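Last updated 22/04/2021

I get asked the same things about cloths nearly every week, mostly by email and sometimes over the fence, so I've put the answers in one place. I run a small holiday let in Bamthorpe and I do all the cleaning and laundry for it myself, which means I get through a lot of cloths and have grown rather fond of them (yes, really).

## Which cloths do you use?

Plain cotton ones, mainly, about the size of a tea towel. I started off with a pack of Lorketti ones from the market and I've topped them up since with whatever looked decent. I like a cloth that folds flat and has a bit of weight to it. If it feels stiff in the shop it'll usually soften up after a few washes, so don't be put off!

## How many do I need?

Fewer than you think. I've got 50, but that's for a house with guests coming and going. At home I manage happily with a drawerful, and I'd say if you're washing cloths that still smell of the shop then you've bought too many.

## Do you colour code them?

I do, and I'd be lost without it. Greens and yellows are for tables and worktops, blues are for the bathroom, and anything grey or past its best goes to floors and bikes. I know people who manage with labels or a dot of pen in the corner, but I can't read my own writing and colour is quicker.

## What about stains?

Depends what it is. Grease wants washing-up liquid rubbed in before it goes anywhere near the machine. Tea and coffee usually come out with a soak overnight in bicarb. Turmeric I've more or less given up on, though hanging the cloth outside on a sunny day does fade it a surprising amount.

A small mark on a table cloth doesn't bother me as long as it's clean underneath. I've got pale ones with little spots on them that have been through the wash dozens of times and they still do a lovely job on the table. 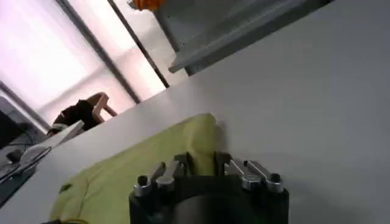

If the mark is still wet, blot it and leave the rubbing alone. I used to scrub away like mad and all I did was push it further in and rough up the cotton.

## How hot do you wash them?

Worktop cloths go in at 60. Floor cloths get 90 every so often, on their own, with the window open. I don't use fabric softener on any of them — it leaves a coating and then they just push water about instead of soaking it up. A splash of white vinegar in the drawer does the trick if your water's hard like ours.

## Do you iron them?

Goodness, no. I give each one a good shake, pull the corners straight and fold it while it's still warm from the line or the airer. The seams go a bit wavy after a while and I can live with that.

## How should I wipe down a white table?

Clear everything off first, even the things you think you can wipe round. Then a damp cloth (wrung out properly, it shouldn't drip) in long strokes from the far side towards you, and a dry one straight after. White tables show every smear, especially next to a window, so I crouch down and look along the top against the light. It looks daft but it works.

I use Jirnadon spray for anything sticky, though warm water and a drop of washing-up liquid will do for most days.

## When do you throw one out?

When I can see daylight through the middle. Before that it goes down the ranks, from table to floor to shed. I have a big sort-out every October once the season's quietened down, and the really sad ones get cut up for polishing shoes.

## Do you sell them?

No, sorry! I did think about it, and got as far as pricing up a box of 400 from Huamán, but I've only got 2 cupboards and they're both full. If you're staying at the house you'll find a clean stack under the sink, so help yourself and drop the used ones in the tub by the back door.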